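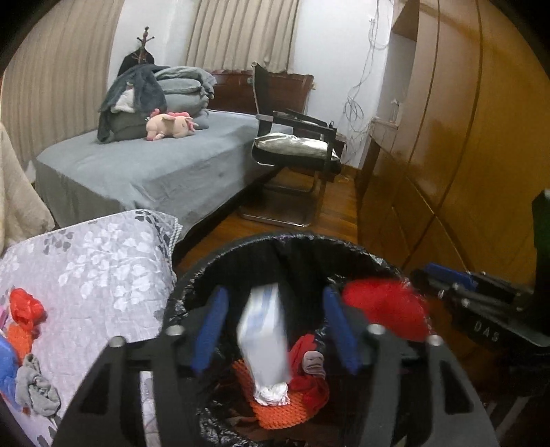 Software sync, minutes
16 February 2025
Chair: Aba Kpodo
Notes: the planning desk, typed live, fix what's wrong in the doc and don't email me
Present: control, perception, planning, tooling. Labeling joined from item 3.
Apologies: Barner (integration side), sent comments in writing, read out under item 5.

1. Last minutes

Agreed, one fix. Item 4 said the replay tool drops frames "on export". Should be "on import". Export is fine. Corrected.

Open actions from last time:
– Clock offset check in the ingest script. Done, merged.
– Rename of the two pose topics. Not done. Tooling says it breaks three notebooks. Carry over.
– Write up how to resume a stopped training run. Half done, page exists, last section blank. Carry over.
– Ask Lamden for the license terms on the mesh simplifier. Asked, no answer. Aba will chase.

2. Control

Finger width controller. Current version closes at one speed all the way to contact, then holds. Works on rigid stuff. On paper packets and tissue it crushes before the contact flag goes up, as the flag is based on motor current and paper hardly pushes back.

Two options on the table:
a) lower the current threshold for everything
b) let the policy output a target width and a stiffness, controller just follows

Option a tried on the bench. False contacts all over the place, fingers stop in mid air when the gearbox is cold. Dropped.
Option b means the training data needs a stiffness signal and we don't record one. Planning asked if it can be guessed from how fast the width changes near the end of the close. Control thinks maybe, would like to see plots first.

Decision: plots first, no change to the controller on main. Branch stays open.

Also in control – the wrist filter. Added lag is too high with the new settings, place motions overshoot and then creep back. Revert to the old cutoff. Agreed, nobody against.

Watchdog: trips when the planner process takes too long to start up. Timeout goes to 5 seconds. Someone asked if we should be fixing the startup instead. Yes, but timeout first.

3. Perception

Long item, ran over.

Pose tracking in the bedroom sets. Main trouble is the big plain surfaces. Varnished wardrobe doors give moving highlights and the tracker picks them up as features, then the pose slides. White walls give nothing at all. Bed covers with a pattern are good, pleated curtains are mixed (repeats look alike, tracker sometimes jumps one pleat over).

Proposal: mask out specular areas before feature extraction. Perception has a rough mask from brightness change between neighboring frames. Tested on the Stulletti split, drift at the end of the episode went down on most, went up on a few where the mask ate the only good texture. Need a floor on how much of the image may be masked.

Aba: what happens when we hit the floor? Perception: fall back to no mask and set a low confidence bit. Planning wants that bit passed through to the loader and not swallowed. Agreed.

Lens model. Wide lens bends everything near the border and the current undistort step crops hard, so we lose the stuff on the sides. For pick tasks fine. For room level tasks we lose the context, e.g. the bed beside the bin or whatever furniture is at the edge. Perception wants to stop cropping and feed the raw wide image, with the pose solver using its own model. Training side OK with it provided old and new data don't get mixed without a tag.

Decision: raw wide image from the next data version. Tag field is called lens_mode. Tooling to add.

Segmentation. Soft items still the worst class. Notes from the review of bin episodes:
– black liner in black bin: one blob, fine, leave it as one
– black fingers of old gripper vs black liner: was bad, blue fingers fix most of it
– mesh and knitted items: mask comes out full of holes, planner reads the holes as background
– sock on top of other fabric: merges into one object unless the colors are far apart
– thin plastic bags hanging over the rim: labeled as bin or as contents, depends on the labeler

Labeling asked for a rule on the last one. Discussion went round a few times. Rule is now: bag that is the liner belongs to the bin, any other bag is its own object, even if it hangs half over. Labeling will update the guide and redo the disputed ones. 65 episodes in dispute.

Hole filling for mesh – do it in post, not in the labels. Planning to own it, they are the ones who care.

4. Planning

Bin task. Policy approaches well, centers the object between the fingers, then hesitates. Log shows it flips between two modes, "go down and grasp" and "back off and re-center". Same thing in both the big and the small model, so not capacity.

Theory from planning: the demos have two kinds of behavior mixed up. Some demonstrators take something out of the bin, some put something in. Seen from right above the bin with an object between the fingers, one still looks much like the other. Without a longer history the policy can't tell which way it's meant to be going.

Fixes talked about:
– history of 2 frames up to something longer. Costs memory, training slows
– add gripper width history only, cheap
– add task text as a condition

Text condition is wanted by everyone long term. Width history is quick. Decision: width history now, text condition in the next cycle. Planning to run both histories on the small model so we have a comparison.

Clutter. When bed and bin are both in view the policy sometimes heads for items on the bed when the target's in the bin. Goal heatmap shows two peaks, the average lands on the bin rim. Somebody said just take the max. Tried, jitters between peaks. Planning proposes hold the chosen peak until it falls under a cutoff. Cheap, try it. Aba wants it behind a flag, default off.

Reachability check. Still assumes free space under the rim. Collides with the inside wall in the sim for tilted approaches. Bonsu has a signed distance lib we could use, someone to look at whether it builds with our compiler. Not urgent.

Episode ends. Trim script cuts at the last width change, so if the demonstrator just holds still at the end we lose the hold, and the policy never learns to stop. Keep a tail. Length of tail is a config value, planning picks it.

5. Tooling and data

Barner's written comments, short version:
– loader is too slow on network disk
– schema docs out of date again
– wants a stable tag they can pin to, not main

Loader: true, profile says most of the time goes into opening small files. Pack episodes in shards. Tooling has a draft, 700 episodes packed as a test, reads back fine. Open question is how to delete one episode from a shard when somebody asks. Suggested a skip list next to the shard and a repack at night. OK for now.

Schema docs: generate from the code. Has been said before (September). This time with a name on it, see actions.

Stable tag: yes. Cut after lens_mode is in, otherwise they pin and we break them the week after.

Second device. Two handed episodes come with two streams, and the sync tool treats whichever file name sorts first as left. Wrong whenever the units get swapped. Should read the hand side from the session header. If the header is empty, fail loudly, don't guess. Perception added that one unit is often in view of the other, could be used as a cross check on relative pose. Nice idea, parked.

Viewer: width plot and video are out of step after a seek. Known, it's the key frame thing. Also the left and right panes swap on reload?? Could be the same sort order bug as above. Tooling to check before opening a new ticket.

Quality gate. Right now an episode is rejected if tracking is lost at any point. Throws out a lot of usable data where it was lost in the first moments, before anything was touched. Change: split at the loss, keep the longer part if the grasp is in it. Labeling worried about half episodes turning up without a start state. Compromise – keep, mark as partial, leave out of the eval set.

Privacy pass. Home recordings, so faces and readable mail get blurred prior to upload. Blur also hits printed packets now, the text detector fires on any small print. Loses the texture we need on the object being grasped. Ask if the detector can be limited to documents. Perception will look, no promises. Until then blur stays as is, no exceptions.

6. AOB

GPU queue. Please put a name on your jobs. Unnamed ones get killed when the queue's full.
Format of the run names: date, split, model, nothing else. No "final_final".
Simulator upgrade pushed back, waiting on the Lamden answer.

7. Actions

Control – plots of width rate near end of close, paper and soft items only
Control – revert wrist filter cutoff, watchdog timeout change
Perception – specular mask with a floor, low confidence bit out to loader
Perception – limit on text detector, report back
Labeling – guide update for bags on rim, redo disputed episodes
Planning – width history run vs longer frame history, small model
Planning – peak hold behind flag, hole filling for mesh, tail config
Tooling – lens_mode field, then cut the stable tag and tell Barner
Tooling – hand side from header, check the pane swap agianst it
Tooling – shard skip list, topic rename incl. the notebooks
Aba Kpodo – schema docs generated from code, chase Lamden
Unassigned – Bonsu lib build test. Needs an owner, put your name here:

Next meeting same slot. Items to Aba before then, late ones go to the meeting after.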